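Wulbridge Fruit Share: Frequently Asked Questions

The same questions arrive every season, usually in the same week, so we have written the answers down. If yours isn't covered, email the share desk. If yours is covered and you email anyway, you'll get a link to this page and a polite sentence.

What is the Fruit Share?
People in Wulbridge have backyard trees that produce far more than one household can eat. Other people in Wulbridge would like fruit. We introduce the two. Pickers come to your place, strip the tree, and the crop is split 3 ways: a third to the grower, a third to the pickers, a third to the community pantry on Mallard Street.

Does it cost anything?
Growers pay nothing. Pickers pay $10 a year, and it goes on ladders, insurance and replacing the secateurs that leave in people's back pockets.

I have one lemon tree. Is that worth your while?
Have you counted what's on it? One healthy lemon tree in this town can defeat a family of five and both sets of neighbours. Yes, register it.

What fruit do you take?
Apples, pears, plums, quinces, figs, citrus, persimmons, feijoas and mulberries if you're prepared to sacrifice a shirt. We don't pick olives, as everyone who wants olives has already been told how long they take to cure and has lost interest. We take zucchini under protest.

Do you take windfalls?
Only for the jam and chutney group, and only if they were picked up the same day. Anything with a resident goes in your own compost.

My apples have codling moth. Are they still welcome?
For cooking, yes. Tell us when you register so they don't end up in the eating crates. A moth-struck apple cut up for a crumble is perfectly good fruit. Bitten into by a child at the pantry, it is a phone call.

When is picking season?
Citrus runs through winter and gets silly in August. Stone fruit starts in December. Apples and pears begin in February and go on until everyone is sick of them. Registration for each crop opens a month ahead.

How much notice will I get before pickers come?
At least 3 days, by text. Please reply to the text. A thumbs-up is fine. Silence is not, and we won't open your side gate on the strength of it.

Do I have to be home?
No, but the dog does have to be somewhere else. "He's fine with people" is a claim we have heard about every dog in the district, including the ones who weren't.

Can I choose which third I get?
No. The crop is mixed in the crates and divided by weight. Growers who would like the top branches reserved for themselves are welcome to climb up there first.

What time do picks start?
Eight in the morning in summer, ten in winter. Hot days over the mid-thirties are called off by text the evening before. Bring a hat, closed shoes, sunscreen and water. Thongs are not closed shoes.

Can kids come?
From age 11 they can pick from the ground with an adult. Nobody under 18 goes up a ladder, however good they are at the monkey bars.

What's the difference between the Uvine and Hijazi picks?
Those are our two larger sites. Uvine is the old table-grape block out past the weir, now mostly figs and a few stubborn vines. Hijazi is the orchard behind the packing shed on the town side: apples and pears, flat ground, decent parking. Uvine has better views and a toilet best described as historical. Both fill up fast, so put your name down early.

Should I wash the fruit before I hand it over?
Please don't. Damp fruit in a closed crate goes mouldy, and it takes its friends with it. Brush off the dirt, pull off any leaves that come away easily, and leave the stems on. Washing is for the kitchen, just before eating.

What should I bring it in?
Something wide, shallow and rigid, with handles. Plastic bags bruise everything, and a doona cover (yes, once) is hard to weigh. A plastic tub with a handle on each side is about ideal, and nearly every house has one.

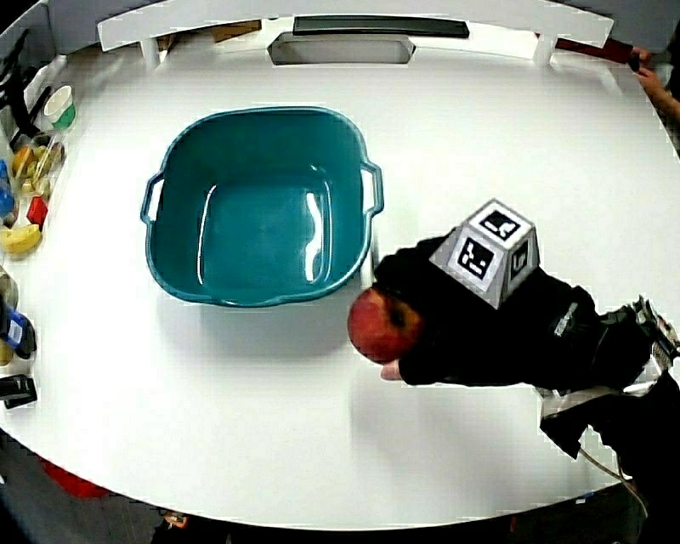
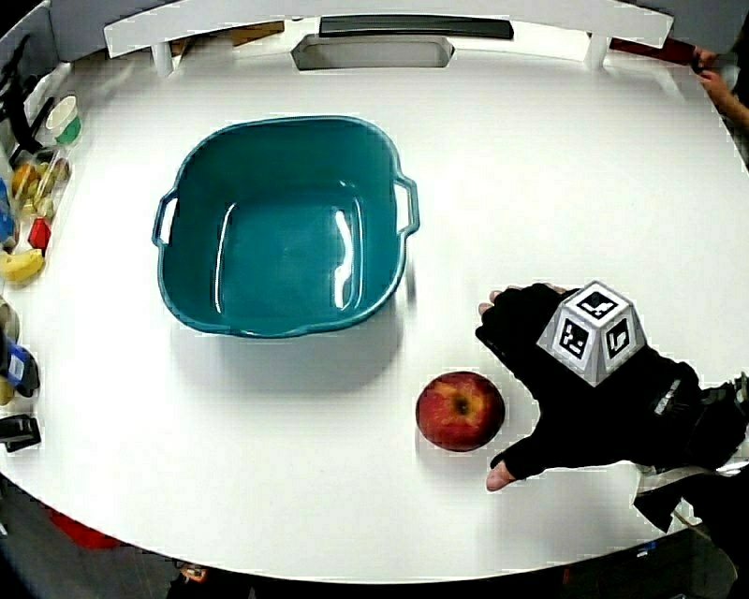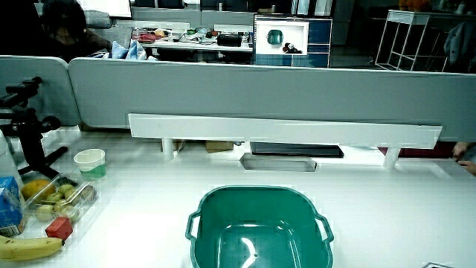
How do I store my share once it's home?
Apples go in the fridge if you want them crisp, and well away from your greens, which yellow quickly in their company. Pears ripen on the bench and want checking daily, as their good period lasts for most of an afternoon. Citrus keeps for weeks in the crisper. Keep bananas apart from anything you aren't in a hurry to ripen. Figs should be eaten in the car.

I've ended up with too much. Can I give some back?
The pantry takes returns on weekday mornings until noon, provided the fruit is sound. Don't leave it on the step overnight. The possums have been informed of the arrangement and are very punctual.

How do I leave the program?
Email the share desk with your address and the word "remove". We'll take you off the list before the next pick. If you've sold the house, let us know that too, so the new owners aren't woken at eight by strangers with a ladder.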